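Notebook, treaty text project
9 June 2025

Picking up the joint communique set again. Goal for this week is to get the Raner border talks into the same format as the Bidedari ones so the two can be compared line by line. Both sets cover visits by foreign ministers and their deputies, with the statements each side put out afterward.

Loaded 130 statements from the Raner side this morning. 13 failed on import. Most of those are scans from the older archive where the text layer is missing. Two of the scans are the same statement saved under different titles, so one can go. I have moved the failed ones to the "hold" folder and will retype the short ones by hand. The long ones can wait for the next scanning run.

Date problem. The Raner foreign ministry dates a statement by the day the meeting ended. The Bidedari side dates it by the day of release, which can be later. In the March round this made it look as if one side had spoken first when they were reporting the same dinner. I am adding a second date column, "meeting date", and leaving the published date alone. Please do not overwrite the published date even if it looks wrong.

Wording notes so far:

"Frank exchange" shows up in the Raner texts wherever the Bidedari text says "useful discussion". I would not read this as a disagreement about the meeting. It looks like house style on each side. Tagging both as TONE-2 for now.

"Took note of" is harder. In the Plerel text on river crossings it is used for a proposal that was later dropped. In the fishing text it is used for one that was signed. Leave untagged until we have read the annexes.

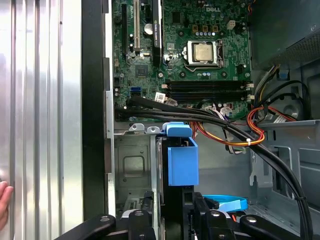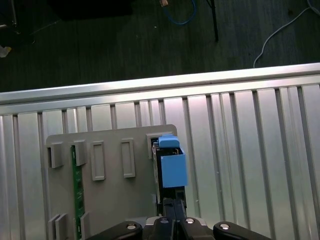
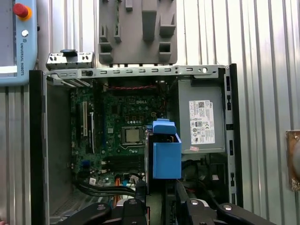
The term "normal relations" is translated two ways in the Bidedari English versions, sometimes within a single statement. The original uses one word throughout. I went back to the original for every case and put the literal rendering in the notes field. Anyone searching the English only will miss half of what they want.

Ran the comparison script on the March round. It took 48 minutes, longer than I would like. Most of that is the paragraph matching. It tries every paragraph against every other one, even the lists of delegates at the end. Cutting those lists out before the run should help. Not done yet.

Matching results are fair. The opening courtesies match well and tell us very little. The security paragraphs match badly, mainly where the Raner side splits one point into several short ones. Lowered the threshold once and got a pile of false pairs, so I put it back.

Uibo reading: their observer's summary of the March round mentions a hotline between the two coast guards. Neither official statement mentions it. I have filed the summary under secondary sources and marked the hotline as unconfirmed. It should not go into the timeline until one of the two governments says so in print.

To do:
Retype short scans from hold folder
Strip delegate lists, rerun March
Read Plerel annexes for "took note of"
Check whether the fishing text was amended after signing
Ask the library if the missing Uibo bulletin is on film

Backup of the tables made before the rerun, saved in the usual place with "pre-strip" in the name.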